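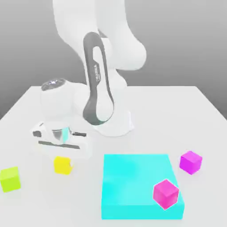

Simulation > Demonstration collecting > Tabletop packs

Findel Tabletop Pack

I put the Findel pack together after a long winter of trying to get decent examples for a block-moving policy out of a simulator that really didn't want to give me any. Everything took too long to reset, the files came out in a different shape each time I changed a setting, and half my evenings went on tidying up. So this is the pack I wished I'd had, and I'm very happy to be selling it to other people now!

What you get is a ready-made table with a white Franka arm, a handful of coloured cubes and one wide, low cyan box. The cubes are lime green, yellow and magenta, and the table and wall are kept plain on purpose (you can swap both for something busier once your policy has got the hang of the easy version – I'd leave that for later, though). Magenta comes up twice in the layout at the top of the page, with one cube sitting on the box and the other next to it on the table. I'm fond of that sort of start, as "pick up the magenta one" isn't enough to go on and you have to say which.

The pack comes with 2377 recorded demonstrations, all driven by hand, by me, with far too much tea. They're split over 9 tasks, from nudging a cube across the table to putting one on the box and taking it off again. I've left in the runs where I missed a grasp and had another go, and they're marked so you can filter them out. Please try training with them before you do! My own policies got noticeably better at having a second attempt once those were back in the mix.

Recording your own is the bit I've fussed over most. You drive the gripper with a game pad or a 3D mouse, press one button to start, the same one to stop, and another to bin the run if you've made a mess of it. The cubes are then shuffled and you're off again. I can get through 30 short runs before my coffee break, and that includes the ones I throw away.

Each run saves the camera view, the joint positions, the gripper opening, your commands and where every cube was at each step. There's a plain text line for the instruction as well, which you can type in before or after. Files open straight into Demeck if that's what you train with, and there's a small converter for Merari. Ocampo support is half done – it reads the arm data fine but still muddles the cube colours, so I'm not calling it finished.

A few things people have asked me by email. Yes, you can change the size of the cubes, and the box too. No, there's no cloth or string in this one, just solid shapes. Yes, it runs without a window open, so you can leave it replaying on a machine in the cupboard. You'll want a proper graphics card for the nicer shadows, but the plain setting is fine on an ordinary laptop and that's what I use on the train.

The layout file holds 201 starting positions, and I've kept the last batch back from the demonstrations so you've got something fair to test on. If you record more of your own, do leave those alone.

One licence covers one lab or one household, on as many machines as you like. Updates are free until the next big version, which I'm hoping to have out in February with drawers and a second camera. The download link arrives by email after you pay, and if it hasn't turned up by the next morning, have a look in your junk folder and then write to me.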